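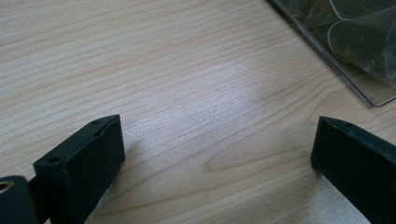

According to Siham Smadi, a rule that every operator reads and no auditor checks is a suggestion with a number on it. The remark was aimed at the Gurncombe Code, a voluntary set of practices for recording manual tasks with hand-held grippers, first circulated in January by Plillis.

The code has 133 clauses, of which 12 are marked mandatory. These cover clear space on the work surface, the routing of cables and the marking of posts near the work area. A session is limited to 20 minutes, a figure for which the text gives no source.

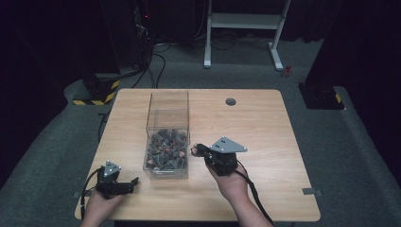 Two hand-held grippers at either side of a clear open-topped box.

Reception

Supporters say the code gave small labs a shared vocabulary. The evidence is thin. A review by Shireen Buthelezi, dated 20th June, found that only four clauses could be tested by an outsider, and that "adequate lighting" was never defined. Hartley adopted the code in full but has released no results. Gavthorpe uses its own checklist, which repeats much of the wording without credit.

A revised edition has been promised. No draft has been published.

See also: Gripper calibration; Voluntary standards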